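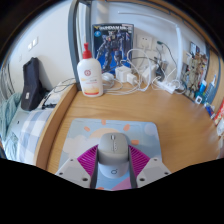

Schreibtisch-Sachen, Liesmich

Hallo! Dieser Ordner gehört zu meiner kleinen Sammlung »Jellaslow«, und die handelt von dem, was auf Schreibtischen so herumsteht. Ich hab im Dezember damit angefangen, eigentlich nur für mich, und dann wollte Grethe Eskildsen die Listen auch haben, und jetzt gibt es eben eine richtige Datei mit Versionsnummer (na ja, fast). Stand heute: 3.904 Einträge von 69 Tischen, verteilt auf 25 Unterordner.

Was drin ist

Pro Tisch eine Textdatei, pro Gegenstand eine Zeile. Zuerst kommt der Name, dann die Gruppe, dann die Ecke des Tisches und am Ende meine Bemerkungen. Die Gruppen heißen Arbeit, Pflege, Essen, Kabel und Liebhaberei. Bei Liebhaberei landet alles, was man nur hinstellt, weil man es gern anschaut: Figuren, Modellkartons, Bildchen an der Wand. Das ist meine Lieblingsgruppe, und man merkt es den Bemerkungen leider an!

Mäuse stehen immer unter Arbeit, Mauspads auch, egal wie viel Himmel und Sonne draufgedruckt ist. Darüber hab ich mit Grethe lange gestritten, sie wollte bunte Pads bei Liebhaberei sehen. Netzteile und lose Kabel gehören zu Kabel, auch wenn sie mit etwas anderem verknäult sind.

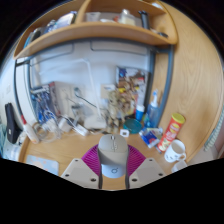

Was mache ich mit Sachen, die in zwei Gruppen passen?
Nimm die Gruppe, in der du selbst zuerst suchen würdest, und schreib die andere in die Bemerkung. Ein Handcremespender ist bei mir Pflege, auch wenn er seit Wochen als Buchstütze dient.

Die Ordner Stesel und Ornier sind fertig durchgesehen. In Assunção fehlen noch 33 Bemerkungen, die liegen handschriftlich in einem Heft und ich tippe sie abends nach und nach ab. Wer da schon reinschaut: leere Felder bitte leer lassen, ich finde sie sonst nicht wieder.

Ein Wort noch zur Gruppe Essen, die macht nämlich die meiste Arbeit. Becher, Dosen und Plastikboxen zählen mit, auch leere,

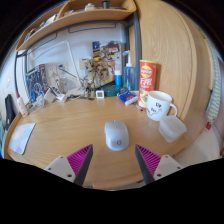
und zwar jedes Teil mit eigener Zeile, Deckel aber nicht extra. Chipsdosen schreibe ich als »Dose, hoch«, damit sie beim Sortieren nicht zwischen den Stiftedosen verschwinden (ist mir zweimal passiert). Bei Bechern notiere ich gern, was draufgemalt ist. Lesen kann ich die Kritzeleien nicht immer, dann steht ein Fragezeichen dahinter.

Umlaute sind als UTF-8 gespeichert, Trennzeichen ist das Semikolon. Wenn euch ein Tippfehler auffällt, schickt mir die Zeile und den Namen der Datei, dann bessere ich ihn in der nächsten Fassung aus.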